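Minutes, Tornthorpe Local History Group, December meeting

Taken by me, Fidelina, because I was sitting closest to the pen. Corrections to me before the next one please, and not in the parking lot.

**There:** Seo-ah Yoon (chair), Jhair Muñoz, Octavio Cuadros, Nilton Taipe, me (Fidelina Chávez)

Started at 7:10 pm. Seo-ah had the key but the side door was sticking again, so we all went around the front.

## Last minutes

Read and passed with one change. I had written that Octavio "offered" to scan the Irnberg letters. Octavio would like it recorded that he said he would think about it. I've fixed it. He has now thought about it and will do them, so we ended up in the same place.

## 1. The date on the booklet

This took up most of the evening, so I'll try to be fair to everybody.

The draft of our booklet gives 1492 as the year of the first mention of the mill. Nilton has been back to the transcript and says it's 1493. The trouble is that the entry is dated by the old calendar, where the new year started in March, and the entry is from February. So the clerk wrote 1492 and we would call it 1493. Jhair said in that case both are right and can we please print one of them. Nilton said we should print both with a slash, the way proper editions do it. Octavio said a slash looks like a typing mistake and he'd have to explain it at every single book table for the rest of his life.

I asked whether we even know the transcriber didn't already adjust the year. Long silence! Nilton thinks not, as the other entries on that page keep the old style, but he only has a photocopy and the left margin is missing on it. He'll write to the archive at Irnberg and ask for a look at the page itself.

Seo-ah went around the table. Three for the slash with a footnote, one for plain 1493 (Octavio), and Jhair said he'd go along with whatever gets it to the printer.

**Decided:** 1492/93 in the text, short footnote, Nilton to write it. No more than six lines, and Seo-ah will be counting them.

## 2. Printing

Jhair got a price from Tiduleo for 2000 copies and it's better than I expected, though the paper is thinner than last time. He passed around a sample. I could see my thumb through it, and said so. The heavier paper puts the cover price up, and we promised the school we'd hold it where it was.

Octavio wanted to know who we imagine is going to buy 2000 copies. We still have boxes of the chapel booklet under his stairs (he mentioned the stairs more than once). Seo-ah said the price barely drops if we order fewer, and that the mill is a lot more popular than the chapel. I'm with her on that. People stop me in the store about the mill. I have never once been stopped about the chapel.

**Decided:** Jhair to ask Tiduleo for a smaller run on the heavier paper, and to find out whether the map can fold out. If they can't give him a figure before the holidays we go with the first quote.

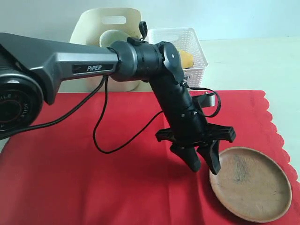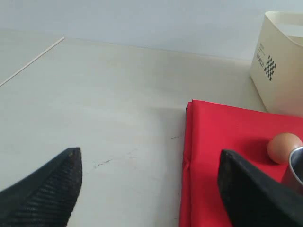
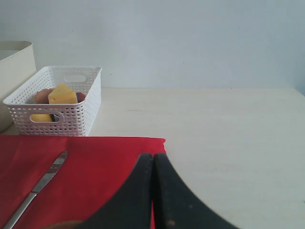 ## 3. The walk

We want to do the mill walk again in spring, with the new route along the top field so people don't have to cross at the bend. Nilton walked it last weekend and says it's fine in boots and miserable in anything else. There are two stiles. Seo-ah asked whether we could get permission to use the gate by the lower barn for anybody who can't manage stiles, and I said I'd ask, as I know the family a little – well, I know the aunt.

Some talk about Puma, Jhair's dog, who came last year and ate a good part of the picnic. Jhair says Puma is older and calmer now. Octavio says older, yes. We agreed dogs are welcome on a lead and sandwiches go in the car until lunch.

I also want us to start earlier. Last time we reached the weir so late that half the group had turned back, and the weir is the best part. Seo-ah suggested 10 am and I can live with that.

**Decided:** new route, 10 am start, date to be picked when we see the school calendar. Me to ask about the gate.

## 4. The Irnberg letters

Octavio has the box at home. He's read the first bundle and says the handwriting is lovely and the contents are almost all about a quarrel over a fence. There is one letter that mentions the mill wheel being replaced, and he read it out to us. I enjoyed it a lot. The writer is furious about the bill and then spends a whole page on a cousin's wedding, including what everybody ate.

Nilton would like that letter in the booklet. Jhair put his head on the table. After some back and forth we agreed it can go in if it fits on the page that's blank at the moment, and if it doesn't it waits for the newsletter.

**To do:** Octavio to scan that letter first and send it around. The rest as he gets to them.

## 5. Anything else

- Membership cards: still have the old phone number on them. Seo-ah will get a stamp made.
- The kettle trips the lights if the heater is on. Please do one and then the other.
- Nilton has found the long ladder. It was in his garage.
- I have somebody's gray scarf from last month. It's nice and I'm keeping it if I don't hear from you.

Finished at 9:05. Next meeting same place, Jhair bringing the cookies, and could it be the ginger ones again.

F.C.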